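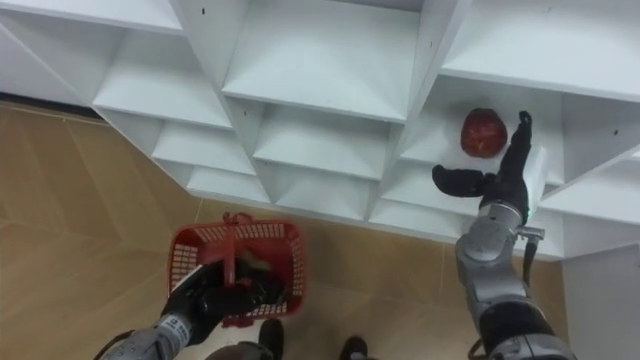
Right hand beside the red fruit, basket in the left. Grirklow pick task, white cubby shelves.

Ticket: Right hand stops short of closing, arm goes into protective hold
Product: Rornero control stack, two-arm setup
Site: Trarent test shop
Status: Open, workaround in place
Opened: 26 July 2026

Hi all,

Sorry in advance for the length, but I've been poking at this one for a while and I'd like to get it all down before I forget which bits I tried in which order.

The short version: the robot walks up to the shelves, holds the basket in its left hand, reaches for the item with its right, gets the hand nicely lined up, and then stops. No grasp. The fingers stay open and straight, the thumb stays out to the side, and after a short wait the right arm drops into protective hold with "wrist load out of range". The left hand keeps its grip on the basket all the way through, thank goodness, so we've not had fruit rolling about the shop.

It doesn't do it every time, and that's the maddening part. With an empty basket I can't get it to fail at all. Put something in the basket first and it'll go wrong sooner or later, usually on the second item.

What I tried, more or less in order:

Restarted the hand controller. It came back fine, did one clean pick, then failed on the next. No change.

Swapped the hand cable on the right side for the spare. Same fault, same message. I've put the original back because the spare is a bit short for the lower cubbies and I didn't like how tight it got.

Checked the thin cable loop along the right forearm for snagging. I moved the arm slowly by hand (motors off, stop button pressed) through the whole reach and it never caught on a shelf edge. The green light by the wrist was on each time the arm faulted, so I don't think we're losing power to the hand.

Ran the hand on its own with the arm parked. It opened and closed for as long as I had patience for. So the hand is happy, the arm is happy, and it's only the two together with a loaded basket that sulk.

Then I finally did what I should have done first and read the log properly. Here's the relevant bit, trimmed:

right_arm: approach complete
right_hand: close requested
safety: wrist load 2490, limit 3000
safety: wrist load 3000, limit 3000
right_hand: close cancelled
right_arm: protective hold

Now, the right hand isn't touching anything at that point, so where's the load coming from? I had a hunch and hung the basket on the left hand with the right arm parked right out of the way. The "right wrist" figure went up anyway! Took the basket off, it dropped. Put it back, up again. I think the safety check is adding the left wrist reading to the right one, or reading the wrong side altogether once both arms are in use. An empty basket keeps it under the limit, and a loaded one plus a bit of movement pushes it over.

I'd call this a safety matter as well as a nuisance. If the check is looking at the wrong wrist, stopping when it shouldn't is the mild version. What worries me is the other way round – the right hand really jamming against a shelf while the check is busy watching the basket. I haven't tested that and I'm not going to until someone has looked at the config.

Workaround for now: I've turned the right arm approach speed down to 55 per cent and we're only running single picks with the basket starting empty. Please don't raise the load limit to make the message go away. I know it's tempting, I nearly did it myself.

Also, anyone working at the shelves should keep the stop button in hand and stay out of reach of both arms, even in hold. It does let go of hold when you clear the fault, and the right arm gives a little twitch as it does. Not a big one, but I jumped.

Things I need from the Rornero side:

Can someone confirm which wrist sensor the safety check is mapped to when both arms are active? I can see the setting but it's greyed out for me.

Was anything changed there in the last update? We had this exact task working at the start of July with the same shelves and the same basket.

Is the twitch on clearing a known thing? If so I'll stop worrying and open a separate ticket for it.

Full logs are in the Najjar folder under this ticket's number, both the good runs and the bad ones.

Update, later the same afternoon: tried it once more with the basket parked on the floor and the left arm tucked in. Right hand closed first go, every go, for over an hour. So I'm now pretty sure it's the mapping. Leaving the ticket open and the workaround on until I hear back.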